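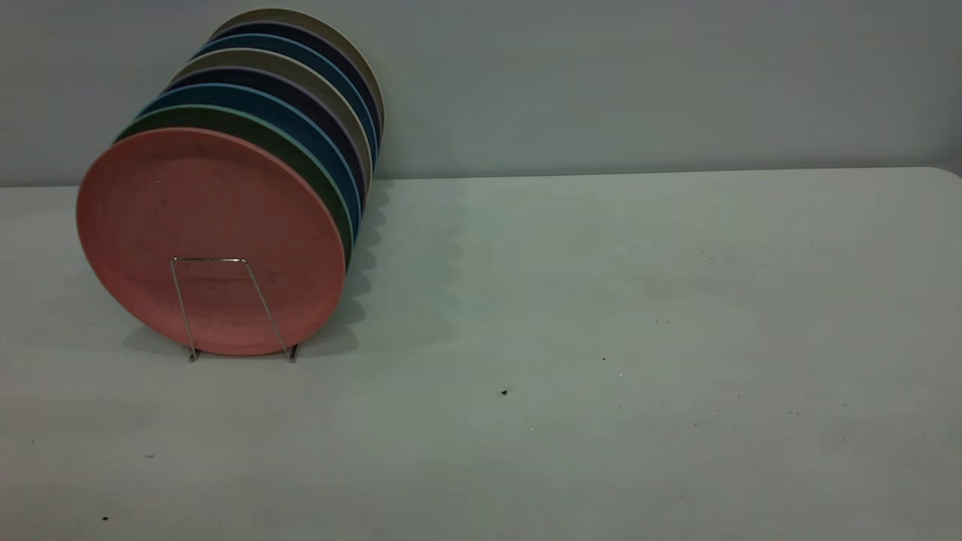 Wasilewska
Jun 18, 2020
Filed under: Diary, Home

I wanted to write yesterday but I was too tired, so today there will be more. The morning was gray and I drank my coffee standing, because the chair was full of laundry. After that I decided to do the plates.

For many years I kept all my plates in one flat pile in the cupboard. When I wanted one from the bottom, I had to lift all the others, and I was always afraid for my fingers. In January I bought the wire rack from Flollness. It stayed in its paper until this week. I am a little ashamed of this. It is a very simple thing, only thin silver wire, and the plates stand on their edges in it like books.

The colors are what I like most. I put the pink one in front, then the dark green, then blue ones and a gray. I tried to find an order that is pleasant to the eye, and I spent on it more time than I want to confess. My mother would say that a plate is a plate. She had white ones all her life, with a gold line which was not allowed in hot water. 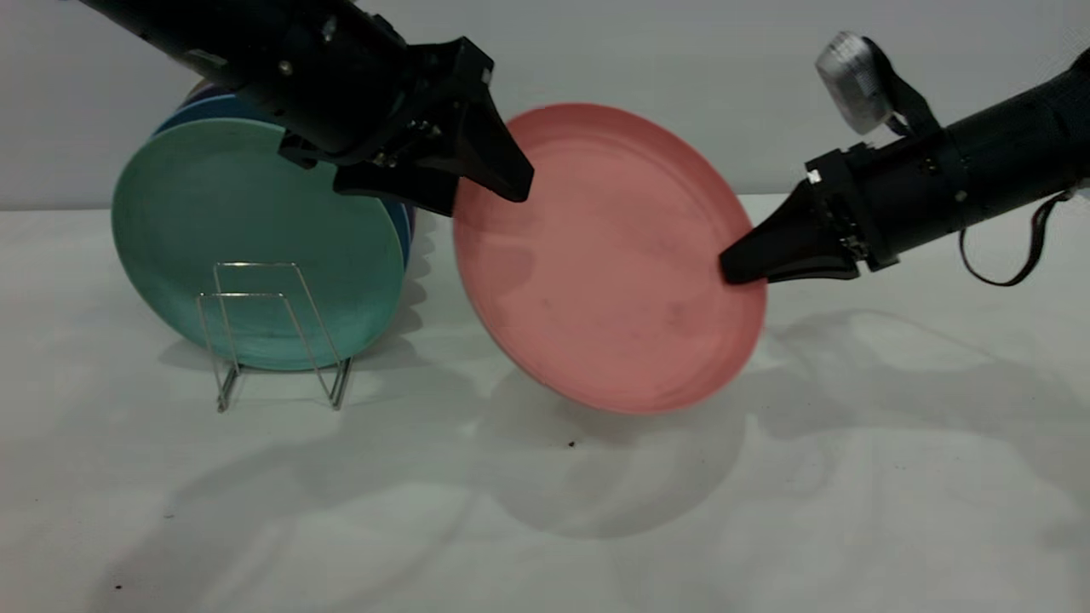

The pink is my favorite, but it also shows its age the most. It has small dark marks on the inside and some light scratches. I tried baking soda on it last week and left it for 90 minutes, which was too long, I think, and the marks did not care. I will not try anything stronger. I read on the Zotby page that strong cleaners can make this kind of surface dull, and mine is already not shiny.

I thought also about buying two more plates, so that there would be enough when everybody comes. The shipping to Plovlow costs almost the same as the plates, so I closed the page. We can eat in two turns, or somebody can take a soup bowl.

At noon I made buckwheat with mushrooms and ate it from the gray plate. Buckwheat looks sad on gray. On the green it is better, I have tested this before.

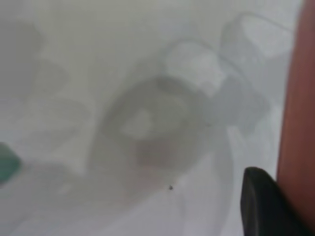

In the afternoon I walked to the post office and back, 1,631 steps one way by my telephone. The line was outside the door, everyone standing far from each other and looking at the ground. I sent the papers for the insurance and bought stamps. On the way home it began to rain and I had no umbrella, but it was warm rain and I did not hurry.

Now it is evening. I still have to find a place for the rack, because on the table it takes the space where I roll dough. The shelf by the window is maybe deep enough. I will measure it tomorrow, before breakfast, when the light is good. Also I must remember to buy yeast and to call about the boiler.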